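Certification and medical forms before a liveaboard trip

Posted in: Travel and Training
Posted by: Ekua Opoku

I have reserved a place on a seven-night diving vessel departing from Drustberg in December. The operator, Pruvbridge, has sent a packet of forms which includes a medical questionnaire, a liability release and a request for proof of "advanced certification or equivalent experience." I hold an entry-level open water card and have logged 17 dives, the most recent of them in a quarry at Essien. I have never been on a boat overnight.

My first concern is whether the phrase "or equivalent experience" is likely to cover me, or whether I should complete an advanced course before departure. My second concern is the medical questionnaire. I answered yes to one item, relating to childhood asthma, and the form now instructs me to obtain a physician's signature. I have had no symptoms as an adult and take no medication. Would it be acceptable to provide a letter of my own instead?

I will be traveling alone while my sister stays at my house with her daughter, and I would like to have the paperwork settled before they arrive. 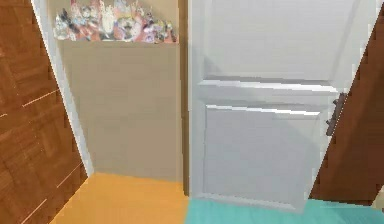
The packet also states that the deepest planned dive is at 30 meters and that divers will be grouped by experience on the first morning. I do not know whether the grouping would allow me to remain with shallower divers for the whole week, or whether everyone is expected to follow the same plan. Any guidance from members who have traveled under similar terms would be appreciated.

Posted by: Harborline_Training

The two matters should be handled separately, and the medical form should be handled first.

A letter written by the diver is not a substitute for a physician's signature. Where the questionnaire directs an applicant to a physician, the operator will generally decline to let that person enter the water until the signed page is on file. A history of asthma does not in itself rule out diving. The physician may wish to carry out a breathing test, and may ask for one after exercise. Please request the appointment early, and choose a physician with some knowledge of diving medicine if one is available in your area. Take the full form with you, including the guidance pages, and keep a copy of the signed page in your carry-on bag. It would be unwise to change your answer to no in order to avoid the visit. An inaccurate answer places you at risk and may also affect your insurance.

With regard to certification, the words "or equivalent experience" are interpreted by each operator. Seventeen dives, most of them in still fresh water, would be considered modest for an itinerary with dives to 30 meters. Entry-level training is commonly limited to 18 meters or thereabouts, and the deep dive within an advanced course is intended to address that gap. We would advise the following steps.

1. Write to the operator and state your certification level, your total number of dives and the date of the last one. Ask for a written reply as to whether you will be accepted, and on what terms.

2. Ask whether the advanced course can be completed on board. Many vessels carry an instructor and will schedule the training dives within the week, although the fee is usually separate and the reading must be finished before boarding.

3. Make arrangements for the household while you are away, and leave the vessel's shore contact number with your sister. Telephone service may be absent for several days at a time.
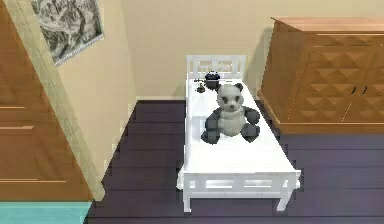
4. Confirm that your dive insurance covers the full length of the trip and the maximum depth stated in the packet. Some policies do not cover dives beyond the holder's certification level.

5. Schedule a refresher session if more than six months will have passed since your last dive. Use it to check your weighting in the exposure suit you intend to wear on the trip.

Please bring your logbook as well as your card. The guides will normally wish to see both – the card for your level, and the log for recent conditions.

Posted by: Derkia Reef Walker

I took a boat out of the same port with 20 dives in my log. They did accept me, but I was asked to stay above the deeper part of the wall and I sat out two dives because of current. The first morning was a check dive and the groups were changed afterward, so the list they read out at breakfast was not final.

I would do the advanced course at home if you have the time. Studying in a cabin is difficult when the sea is rough. Also pay the marine park fee in advance if they offer it. I was charged 374 on the dock, in local currency, and the card reader was not working.

I cannot comment on the asthma question. Please see a doctor.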